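Working Rules for a Shared Robot Arm in a Kitchen Test Space

Project report, second semester
Tuva Skjelbred and Zarmeena Shaikh
Supervisor's copy, revised April

1. Background

Our project began as a manipulation project. We were going to teach an arm to pick up common kitchen items and put them somewhere else, then compare two ways of planning the grasp. In the first few weeks we lost more time to disagreements over how the bench should be left, who could change the speed setting and what counted as a finished trial than we lost to software. With our supervisor's agreement we changed the topic. This report sets out a short code of practice for students working with an arm at a household counter, and describes how we wrote it and tried it out.

The work was done in the kitchen test space at the Nerimgate building, which is used by three student groups. Each group had its own habits. The Stotell group, who work on sorting, kept a paper log. The Sutcliffe group kept theirs in a spreadsheet and did not record changes to the counter. We kept no log at all before this project.

2. What we read

We started with the two parts of ISO 10218, which cover industrial robots and their integration, and with ISO/TS 15066, which deals with people and robots sharing a workspace. We also read the manuals for the arm and the gripper and the faculty's own laboratory safety handbook.

The standards are written for people who build and install systems. Much of the content assumes a fixed task, a fixed layout and a risk assessment done once by somebody qualified. A student bench doesn't work like that. The task changes weekly and so does the layout. We don't claim that our rules meet any standard. The space already has a risk assessment signed by the lab manager, and our rules sit underneath it and can't override it.

The idea we took most directly from the reading is that the risk assessment covers the whole application, including the tool on the end of the arm and the object being held. An arm moving slowly with a soft toy in its fingers is a different case from the same arm at the same speed holding a knife. Before this we had been thinking only about the arm.

3. Method

We wrote a first draft of the rules from our reading and from a list of problems that the three groups gave us. Each group then worked under the draft for a block of sessions. At the end of a session one person filled in a half-page form with three questions: which rule got in the way, which rule was ignored, and what happened that no rule covered.

We went through the forms together and rewrote the draft twice. Rules that were ignored by all three groups were either dropped or reworded. Two of them we kept as they were and moved to the top of the sheet, because the lab manager said they weren't optional.

We didn't measure accident rates. There were no injuries before the rules and none after, and the number of sessions is too small to say anything from that.

4. The rules

The final version is given in full. It fits on one side of a page and is taped inside the cupboard door next to the emergency stop.

Before powering on

1. Two people are in the room. One has the emergency stop within reach and does nothing else while the arm is moving.
2. The stop is pressed and released once at the start of every session, and the result is written in the log.
3. No real blades, no glass and no hot liquid within reach of the arm. Use plastic or plush stand-ins for food wherever the trial allows it.
4. Cables are routed so that no one has to step over them. Check the arm cable through its full travel by jogging each joint slowly.
5. Clear the counter of phones, drinks and keys.

Setting the counter

6. Put objects out according to the layout sheet for the trial. If something extra is left on the counter, write it on the sheet.
7. Nothing within 10 cm of the front edge of the counter, handles included.
8. Boards and trays are placed flat. Check that they don't rock when pressed at a corner.
9. Heating appliances stay unplugged at the wall during trials unless the trial sheet names them.

While running

10. Joint speed is limited to the value on the trial sheet. Only the person whose name is on the sheet may change it, and the arm is stopped first.
11. The first approach to any new object is made with the gripper empty and stops above the surface. Look at the gap from the side before lowering.
12. Hands stay off the counter while the program is running, including when it is paused. Stop it properly, then reach in.
13. If an object falls, leave it until the arm has been stopped.

Ending

14. Park the arm in the home pose, open the gripper and power down.
15. Wipe the finger pads and check them for tears.
16. Fill in the log before leaving the room.

5. Notes on particular rules

Rule 1 was the most complained about. The Sutcliffe group often had only one person free in the evening and wanted to run alone with the speed turned down. The lab manager refused. Their compromise was to share evenings with the Stotell group, who were short of people as well.

Rule 6 went through the most changes. The first draft said that only objects needed for the trial could be on the counter. This was easy to follow and made the trials less useful, as a real kitchen has other things in it and the planner needs to be tested with clutter. The second draft allowed clutter without saying how to record it, and we ended up with two sets of results that couldn't be compared. The final wording lets the counter be as full as the group likes provided it is written down. We found a rough sketch with names on it was good enough and took about a minute.

Rule 7 came from a near miss of our own. A ladle was sticking out past the edge, Zarmeena's sleeve caught it, and the bowl it was in went onto the floor. The arm was parked at the time. The original figure was larger but the counter isn't deep enough to allow it.

Rule 11 is aimed at a mistake that all three groups had made, which is trusting the height value in the program after a board has been swapped. Cutting boards vary in thickness, and a board with a juice groove has two heights. A fingertip that clears the middle of one board can press hard into another. Our gripper will stop when it meets enough force, but by then the board has usually shifted and the trial is spoiled. Looking from the side takes a few seconds. With two fingers at different angles, it's the lower tip that matters, and from above it is hard to tell which one that is.
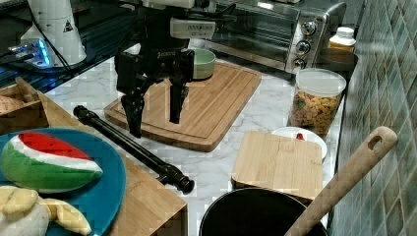
Figure 1. Gripper over the large cutting board, with fingertips just above the surface. Plush food, a tray, a bowl and other kitchen items share the counter.

Rule 12 needed the words about pausing. Several people believed that a paused program was the same as a stopped one. On our controller it can be resumed from the pendant by anyone, so the person reaching in has no control over when the arm moves again.

Rule 15 was added late. A torn finger pad changes the grip and nobody had been checking. We had one week of poor results that we now put down to a pad that had started to lift.

6. Results

Over the whole trial period 85 session forms were handed in. The longest list of comments was under the third question, on things no rule covered. Most of these were about booking and storage and we passed them to the lab manager.

Of the comments about rules, the main ones were:

Setup takes longer. All groups said so. After the second rewrite the complaints eased, mostly because the layout sheets were printed in advance.

The log is useful when something goes wrong and a nuisance otherwise. Two groups asked for tick boxes in place of sentences, and we changed the form.

Results became easier to repeat. The Stotell group reran an old sorting trial from its sheet and got the counter set up the same way without asking the person who had done it first.

Our own grasping trials carried on alongside this work. By the end we had over 1000 recorded grasp attempts, of which 800 had a complete layout sheet attached. The remainder come from before the second draft and we have left them out of any comparison.

We also tried Wokovetti, the scheduling and checklist tool that the faculty licenses for workshops, as a replacement for the paper sheet. It worked well for booking. For the checklist it was awkward, as you had to unlock a tablet with clean hands between each step, and people started ticking everything at the end. We went back to paper for the checklist and kept the tool for bookings.

7. Limits of the work

The rules were tested in one room with one arm and by students who all knew the authors. People may have followed them more closely than they would have otherwise. The forms were filled in by whoever was least busy, so some are very brief.

We also haven't covered mobile robots, two arms at one counter, or visitors. Visitors came up on the forms more than once. At present the arm is switched off when somebody outside the groups is in the room, and we'd want that looked at before the next open day.

8. Recommendations for next year's groups

Read the lab manager's risk assessment first and our page second.

Print the layout sheets before the session. Keep blanks in the drawer under the pendant.

When a new object is bought for the space, write its height and weight on the list inside the cupboard door. The list was up to date when we finished.

Review the rules at the start of each semester with at least one person from each group present. If a rule is being ignored, change it or enforce it.

Rule 9 should be looked at again if anyone plans to run trials with an appliance switched on. We did not do this and the current wording assumes it will be rare.

9. Who did what

Tuva Skjelbred wrote sections 2, 4 and 7, ran the grasping trials and kept the layout sheets. Zarmeena Shaikh wrote sections 3, 5 and 6, designed the session form and entered the results. Sections 1 and 8 were written together. Blank copies of the form and the layout sheet are in the project folder.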